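November, after the match
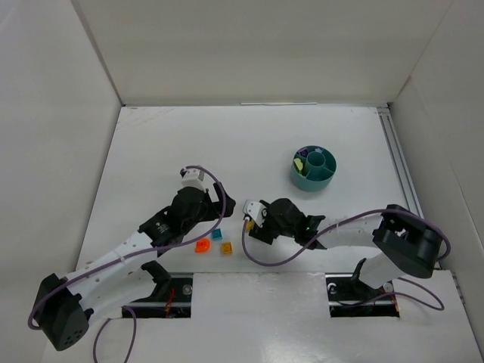
The white table, robot arms mounted at the front.

Got in at ten past six with mud up to my knees. We drew 2-2 with Demow at home, and I can't decide if I'm pleased. We were two up at the break. Vittoria Gentile scored both, one from a corner and one from a long ball their keeper should have come for. Then we sat back, as we do, and they had the whole second half in our end.

The gate was 700, which is good for us with that wind coming off the water. Most of them stayed until the finish. The drums packed up after the second Demow goal and I don't blame them.

I played the full ninety on the left. My hamstring was tight from the hour mark but held. I lost my runner for their first goal. I thought Annunziata Lo Presti had her and she thought I did. We talked about it in the showers and there was no bad feeling. She is signing again for next year, she told me, and hasn't told the club yet. I said I'd keep it to myself, so it goes in here and no further.

My own contract is up in the summer. Sandport have offered one more year on the same money. Prululier want me for two, but it would mean moving, and their field is a plastic one. My knees are thirty-three years old. I said I would answer before the break and I still haven't called anyone back.

Coach kept us in for twenty minutes afterward. She wants the back four to push up when we're ahead and she is right — she said the same thing after the last away game. No shouting. She read out the running distances and mine was third from the bottom.

Ate pasta with the last of the sausage. Iced the leg in front of the TV and fell asleep through the highlights. Boots are on the radiator with newspaper in them. Need new laces, and have to ring Mom about the tickets for the cup game, she wants four now.

Recovery session at ten tomorrow, pool first.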